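Search this site Enter keyword

Farklow Garment Care, Ledaleck site
Inspection checklist, hanger return table, with comments
Inspector: Imad Abou Jaoude

The hanger return work is now partly automatic. The sorting line on the other side takes the straight hangers, and people at the table work with two hand-held grippers. I checked the table during normal work.
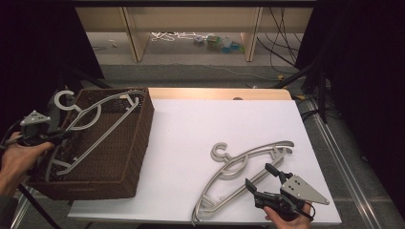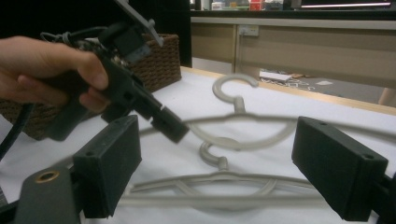
Pale gray plastic hangers at the table, with the wicker basket on the left side.

Ahmadpour wrote on the first copy of this list that the shift is quieter now but also more lonely, and asked if the people at the table can change places with the line every two hours. I have put this request under item 7.

1. Grip and wrist. OK, with comment. Two persons told me their thumb is tired at the end of the shift. Before, they lifted hangers by hand and changed the grip many times. Now the grip is always the same.

2. Cables of the grippers. Must be fixed. The cable should not pull on the hand or lie where the elbow moves. Bomer is asked for cable holders.

3. Floor behind the table. Must be fixed. There are cables and small things on the floor under the shelf. Please clean before each shift and not only after.

4. Finger pads. OK. Change the pads after 2000 hangers. Write the change in the book.

5. Stop button of the line. OK. Tested 3 times, the line stopped each time. The new people did not know where the button is, so I showed them.

6. Speed. Comment. The line asks for 100 hangers in one round. The workers say they hurry when the lamp turns yellow. The lamp should inform them, it should not push them. I recommend to set it slower until September.

7. Change of place. Open. Nobody has lost hours from the new line, but the work is less different during the day. The supervisor must answer in writing.

8. Training. Not complete. The evening shift has only the paper instruction and it is roughly one page. They need to practice with a trained person.

Next check: after items 2 and 3 are closed.

Last updated: Feb 13, 2020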